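Bench notebook, Wakadwood cell
2023-08-19
Sandwich to tray, by remote control

Carrying on from the bottle work. The order from Nellthorpe now reads "one customer, one tray, one sandwich, no fuss," and the fuss is the part I've been assigned. Mafalda on the leader arms for the first block, me on the second, Thiện on the save button and on criticism.

Setup as left by Yoshinori, minus the things I moved. Brown table cover still on. I asked for the gray one again and was told the brown one hides crumbs. It also hides the edge of the beige tray in the overhead view once the blinds are down, so I taped the blinds open. Whoever untapes them, please write your name next to this line.

Home pose check before block one. Wrist view fine, tray in the upper left where I want it, sandwich lying flat, rack and chute both in view so the policy has something to know it's in the right shop.

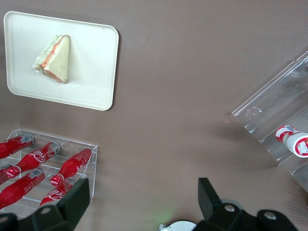
Greenish tint on the table near the fingers again. Mitsuko thinks white balance, I think it's the status light, and we've agreed to each go on thinking so. Not touching exposure mid-set. We did that in the spring and ended up with two halves of a dataset that didn't want to be seen together.

Block one. Mafalda drives the way she parks: one approach, no corrections, engine off. Her demos are lovely and short, and I worry about them. If the robot only ever sees a perfect approach, it'll have no idea what to do the first time it arrives crooked. Asked her to be worse at it. She was offended, then tried, and her bad demos are still tidier than my good ones.

Block two, me. I have no trouble supplying variety. Notes to self, in order of humiliation:

Squeezed too early twice. The leader handle has a soft stop that feels like contact and isn't. You close, you feel a nudge, you lift, and you have lifted air with great confidence. Nitik's handles have a harder stop and I want them back from the other cell.

Wrapper snagged on a fingertip at release. Opened, backed off, and the sandwich came along for the ride. Re-gripped, put it down, opened wider, left. Thiện wanted to bin it. I argued for keeping it, as a recovery is worth more to us than another clean one. Kept, tagged "recovery," and tagged "Aishwarya's fault" in a second field that I have since deleted.

Drove the wrong arm. Handles were swapped in the config after the restart. If the left handle moves the right arm, stop, don't try to adapt. I tried to adapt.

The grip that works is high and square, fingers straight down, and then a hover over the tray before letting go. The hover matters for the training as much as for the sandwich. Without a pause, the lowering and the opening smear together, and the policy learns to start opening on the way down. 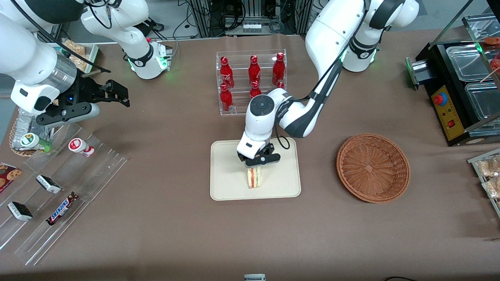 Left arm on the sandwich, over the tray. Right arm open and on standby over the snack display.

About the right arm. It does nothing in this task, and doing nothing turns out to be a skill. Whoever is on the leaders has to keep that hand still, and I don't: every time I concentrate, my other hand drifts, and the robot will copy it faithfully for the rest of its life. Yoshinori's suggestion is to park the handle in the cradle and record it anyway, so the arm gets real joint values that happen to be boring. Did this from the middle of block two onward. Much better. The earlier ones are usable but have a faint air of someone conducting an orchestra.

Filling-side question, raised by Thiện, who was serious. Does it matter which way the cut face points when we grip? For the customer, maybe. For the wrist camera, yes: the cut face has color and stripes and edges to hold on to, and the crust side is a beige wall behind shiny plastic. My vote is cut face to the camera for the first set, then turn them at random once the thing works at all.
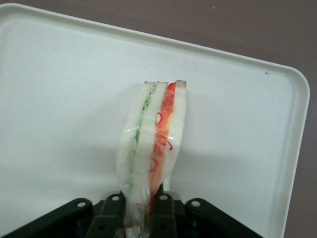

On grip force, we stay at setting 3. Setting 5 makes a very secure sandwich of a shape no one ordered. Mitsuko wants to try foam pads on the fingertips and has asked Hirano for a sheet. Until it comes, low in the wrap with a light squeeze and slow wrist turns. Fast turns make it lean.

Count at close, from the logger: 108 episodes kept this session, 722 in the sandwich set altogether. Target for a first training run is whatever we have when Mafalda gets bored.

To do:
Swap handle config back, and write it on the box this time.
Fresh sandwiches. The current ones have been picked up more often than any sandwich should be, and are not to be eaten. This means you, Thiện.
Split the recovery tag into "snag" and "missed grip."
Wipe the wrist camera.
Ask Nellthorpe if the tray is ever handed over with anything already on it. If so, most of the above needs doing again with a bottle in the way.

Margin note, Mafalda: my parking is excellent.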